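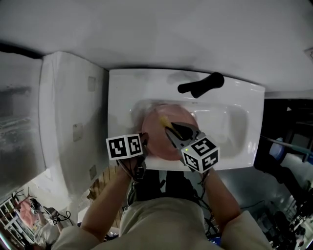
## Re: what the washing-up work means for the rest of us

Hello all,

Sorry for the slow reply, I was on lates most of March and only read the list on my phone at the bus stop. Modupe asked this (I've trimmed it a bit):

> Can someone who's been doing the gripper shifts at Wokcombe tell the kitchen side what it's like? We hear "recording" and "demonstrations" and then we hear "automation" and people put two and two together. Is the plate washing going? And do you get any say in it?
>
> Modupe Ekpo

So, my side of it. I did nine years in the pot wash before I put my name down, so I've no reason to sell it to you!

The work is ordinary washing-up done in a slightly daft way. You've got a gripper in each hand, the marker cubes sit on top so the software can follow where your hands go, and you wipe a plate with a bit of something held in the jaws. Pink plate, white basin, round and round, put it down, start again. My target was 231 good runs by the end of the month and I got to 324, mostly because Patricio showed me how to hold the left one steady against the rim – before that I was chasing the plate all over the basin.

### What's changed for us

- Shifts are shorter but you can't drift off. In the pot wash I could think about my tea. With the grippers every clumsy go gets marked and you do it over.
- My hands are better. No more cracked knuckles, which anyone who's done a winter in there will understand.
- My forearms are worse. The cable side is the heavy side, and I've asked for a proper break every hour. Temitope got it put on the rota, so please take it.
- There's less talking. I do miss the talking. You work near each other but you're each watching your own jaws.

### Is the plate washing going?

I asked Aminu straight out and he said the Etar trial covers light rinsing only, 2 sites, with no posts cut while it runs. After that he wouldn't promise anything, and I'd sooner have that than a nice noise. Casimiro thinks the evening wash will go first. I think he's probably right, and I'd like us to be asking about retraining now, while they still need our hands to teach the thing.

As for having a say, a bit. We got the worst of the wrist straps swapped, and the whole of batch 1271 thrown out when we told them they'd had us wiping in a way no kitchen porter ever would. They did listen to that!

If anyone wants to try a session before deciding, drop me a line off list and I'll see who's on. Bring short sleeves, and eat beforehand.

Cheers,
Phillips (days, Wokcombe)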